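Workshop > Grippers > Two jaws, one old desktop

Parallel or Adaptive, and Why I Am Tired

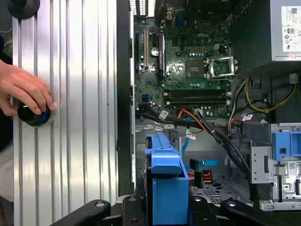
I have spent most of June swapping the Plinex parallel gripper and the Morero adaptive one on and off the same arm, with the goal of learning which I'd trust to take a desktop computer to bits. The Plinex is two jaws that close in a straight line. The Morero has fingers that wrap around whatever they meet, and it costs a good deal more, which it reminds you of with a very nice carrying case. My test piece is an old Dell with more cable in it than seems strictly needed. The blue drive caddy is the part I care about most, standing up between the jaws there with its rounded top and its notch, and from the wrist camera's point of view it's about the friendliest thing in the whole machine. The black cables behind it are the other kind of thing.

The parallel jaws like the caddy. It's stiff and has two flat sides, and you can be a little off in your approach and still get a decent hold. Over 40 tries with each gripper, the Plinex dropped it 3 times. The Morero did worse, to my surprise and the quiet joy of Nyokabi Shemweta, who told me it would before I'd bought it. The fingers want to curl, and a flat piece of plastic gives them nothing to curl around, so they sort of hug it and it slides out the bottom.

Cables go the other way. The Plinex pinches a cable fine if you land dead on it, and if you don't, it shoves the whole bundle two inches over and closes on air with great confidence. The Morero scoops. I hated how it looked doing this – picture someone eating noodles in mittens – but it came up with something in its grip far more often. Whether it was the cable I wanted is a separate question.

Then there's the camera. I'm keeping it on the wrist. I had it on a post over the bench for the first week and the arm's own elbow got in the way every time things became interesting. Down at the wrist you get the jaws in view the whole way in, and you can see which side is going to hit first. You also get glare. Ribbed aluminum throws bright streaks all down its length, and my edge finder fell in love with every one of them. I've turned the exposure down and switched off one of the two bench lamps, and it's calmer now.

The controller is a Lytvynenko, the small one, and I have one complaint. Force limits are set on a scale that runs up to 2,000, of what, the manual doesn't say. I asked. The reply said "units." I've settled on 80 for plastic and leave it alone for everything else, having cracked one latch finding out what a bigger number feels like.

Gasex makes softer pads that should fit the Plinex jaws with two longer bolts. They're ordered. If they grab cables half as well as the Morero I'll sell the Morero and keep the case. Nyokabi has already asked how much I want for it, and she meant the case.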